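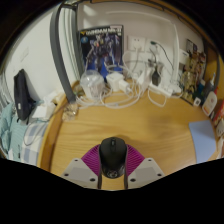
Mouse held between the ribbed pads, seen from the tool's own camera

Swapping the finger pads on a hand-held gripper

I put this job off for weeks the first time, and it took me 12 minutes once I sat down to it, so please don't be nervous! These notes are for the Jendonard hand tool, but the older Drumora one comes apart the same way (just with stiffer screws).

Start by opening the fingers all the way and locking the trigger. Undo the screws on the grey plate, lift it off and slide the old pad outward. If it sticks – and mine always does – warm it with your hand for a minute and wiggle gently. Wipe the finger clean, let it dry, then press the new pad in with the ridges facing the object you'll be holding. Put the plate back and tighten the screws a little at a time, going back and forth between them.

Do the other side, then close the fingers slowly and check through the camera that the pads mirror each other. I like to finish by picking up a computer mouse, as its smooth curved sides will show up a crooked pad right away.

A set lasts me up to 4000 grips. Rhea Evangelista changes hers every May and writes the date inside the case lid, and I've started doing the same.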